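Notebook, repair coatings, October

Friday, after lunch

I write this down today while I still remember the order of things, because last time I waited over the weekend and then my notes and the labels on the cups did not agree.

Subject is again the white filler for worktop repair. We have the old recipe (I call it Catik, after the resin) and the new one with the Plarkex hardener. The question from the Graritz site is if we can change to Plarkex completely before winter. They have a cold workshop and the Catik mix stays soft there too long. They want an answer by the end of the month. I would like to give them one with numbers in it.

Mixing. I made two batches of each. Batch size 300 g, resin weighed first, then the chalk, then pigment paste, hardener at the end. The chalk was from the new bag. It has more lumps than the old bag and I sieved it, please do the same if you continue. I stirred by hand with the flat stick and not with the drill, the drill brings air in and afterwards we are looking at bubbles and discussing if they are from the resin.

First batch of Catik: normal. It flows from the stick in a ribbon and closes over itself slowly. Second batch: the same.

First batch of Plarkex: thicker already when the hardener was only half in. I was afraid that I weighed wrong, so I weighed the empty hardener cup again and calculated back, and the weight was right. Second batch was equally thick. So it is the material. The data sheet says "comparable viscosity". I would not write this sentence myself.
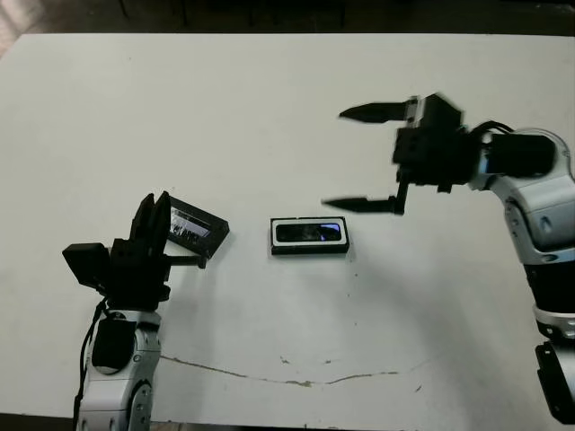 How long can the Plarkex mix be worked before it starts to pull?

In today's room temperature it was good for 14 minutes in the first batch and 13 in the second, counted from the last of the hardener. After that it drags behind the knife and leaves small tears. Catik was still smooth when I stopped watching it at half an hour.

Fourteen minutes is enough for one person who has everything prepared. It is not enough for somebody who mixes, then goes to find the knife. For Graritz the time will be longer because of the cold, but I don't know how much longer, and I don't want to guess in the report. We could put one batch in the cold cabinet with the resin cooled from the evening before. The cabinet is used by Rajan samples until Wednesday, I asked already.

Filling. I used the test boards with the milled grooves, narrow and wide. In the wide groove both materials are fine. In the narrow one Catik goes to the bottom by itself and Plarkex makes a bridge over the top, with a hollow under it. I saw this only when I cut the first board across. From above it looked very nice. So for Plarkex the knife has to press, first across the groove and then along, two times. I did the second board in this way and after cutting there was one small hollow near the end, where I had changed hands.

Note for the instruction sheet: "press in, do not lay on". Maybe someone with better English can make this nicer.

Sanding. Only the Catik boards from last week were hard enough to sand properly. P180 first, then 240. The dust is very fine and white and it sits in every small scratch of the surface around, so wipe with a damp cloth and let dry before you judge the color. I judged before wiping and wrote "too light", then I had to cross it out. After wiping the match is good in daylight, a bit yellow under the lamp over the sink. The yellow comes from the resin and I think we have to live with it.

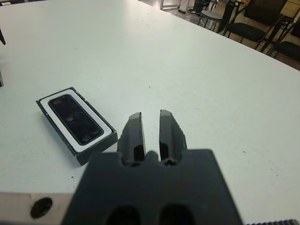

The surface preparation is where I am least satisfied with our own instruction. It says "remove all marks before filling" and this is too strict, people at the Graritz site have sanded half a worktop because of it. A matte, slightly off-white top with a few tiny dark specks and faint scuff marks, like the white tabletop in the picture, does not need any filler for such marks, and I would also not sand it. A groove where the fingernail catches is a different case. I propose we write the fingernail test into the sheet and delete the word "all". Branching cracks need their own paragraph, because there the question is if the board below still moves, and if it moves then no filler will hold, not the old one and not the new one.

Hardness. I pressed the Plarkex boards with the small tester at 3 o'clock and it still left a clear mark. Then again before going home: a weak mark, only visible against the light. Catik from the same morning was soft like cheese at this time, so in speed the new hardener is really better and I understand why they want it. The final value I will take after a full week, the same as with the old series, otherwise the comparison is not fair.

Numbers so far are in the table on the shared drive, sheet 2. Board 193 is missing there. It fell from the rack with the wet side down and I have thrown it away. Please do not look for it.

Cost. Plarkex is delivered in cans of 800 g and the can has to be used up soon after opening, says the supplier. With our small batches we will throw away a part of each can. I have not calculated it. For Graritz, who do many repairs in one day, it will matter less.

To do next week:
cold batch, when the cabinet is free
third pair of boards, narrow groove only, Plarkex with a little less chalk
ask the supplier what they mean with "comparable"
new blades for the filling knife, the present one has a notch and draws a line in everything
measure hardness after the week is full, same tester, same place on the board

I have an idea to warm the Plarkex resin a bit before mixing so it flows better into the narrow groove, but then the 14 minutes will become shorter, so maybe it is a bad idea. I would try it with one small cup only.

The cups from today are in the fume hood, left side, with labels. Do not put them in the bin before they are hard.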